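Flastent Hand-Held Gripper Kit – Pre-Use Safety Checklist, with our comments
Vondodum review copy, July 27, 2019

1. Finger pads seated, no lifting at the ridges – OK. I do like these blue pads, and they wipe down nicely too.
2. Screws at the pivots snug – OK, though please check them again after 100 grips.
3. Jaws open and close freely – OK, lovely and smooth.
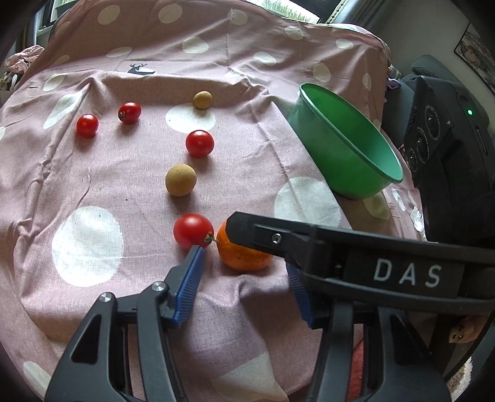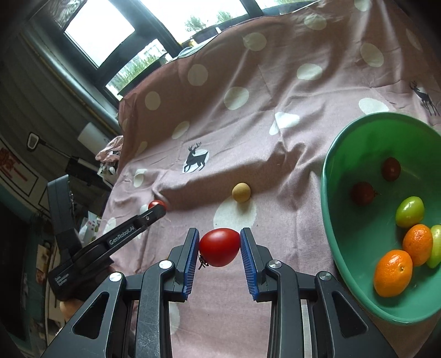
Soft produce check, mandarin first and tomato second

Vondodum Checklists, Issue 19, p. 2

4. Cloth laid flat – needs attention. Ours was wrinkled, so do take a minute to smooth it out before you begin.
5. Fingers clear of the linkages – OK, but we would be so glad of a printed warning on the arm.
6. Bowl within easy reach – OK.

Next inspection due at roughly 600 grips.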